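Trunwood Interior Door Wax, 8 oz tin

Item no. 939
In stock, ships in 6 days

Soft paste wax for wood doors, frames and trim. Clear, low sheen. Goes on with a rag, buffs off with a brush or an old T-shirt. Made in small batches, so color of the wax in the tin can vary a bit from pale to straw. Doesnt change the finish on the door.

Good for raised panels, flat panels, casing, baseboard. Also drawer fronts. Not for floors, too slick. Not for painted doors unless the paint is oil based and fully cured.

How to use: dust first, get into the corners of the panels with a dry brush. Thin coat, thinner than you think. Wait until it hazes over. Buff with the grain. Second coat next day if the wood looks thirsty. Do the top and bottom edges too, most people skip them. 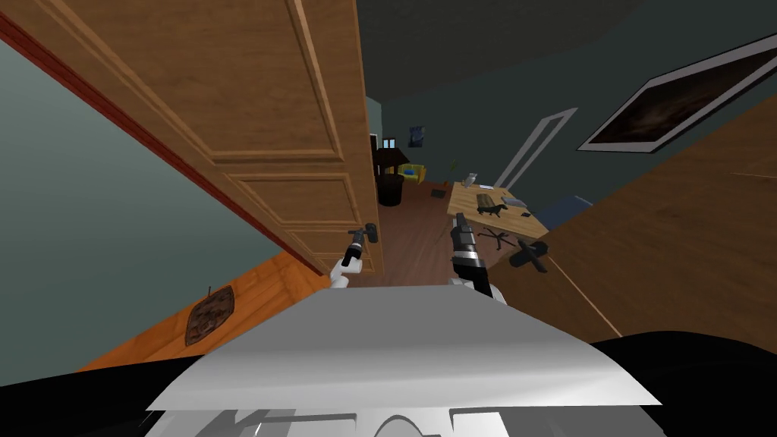
How long before I can close the door after waxing?
Give it 72 hours if the door fits tight in the frame. A door with a normal gap can be closed overnight, just keep it off the latch side stop while the wax is soft.

Works over the Gikance oil finish and over shellac. Over the Ziradia water-based topcoat, try a spot near the hinges first, we have had mixed reports. Old silicone polish has to come off before you start or the wax wont grab.

Smell is mild, a little like turpentine, gone in a day or so. Open a window anyway. Rags go flat outside to dry, never balled up in the trash.

Also sold by the case, 6 tins. Refill bags back in July.

Unopened tins can be returned, opened ones no. Dented in shipping? Send a picture to Dirk Lammers at the order desk and he will get a new one out.

Page updated 17 May 2018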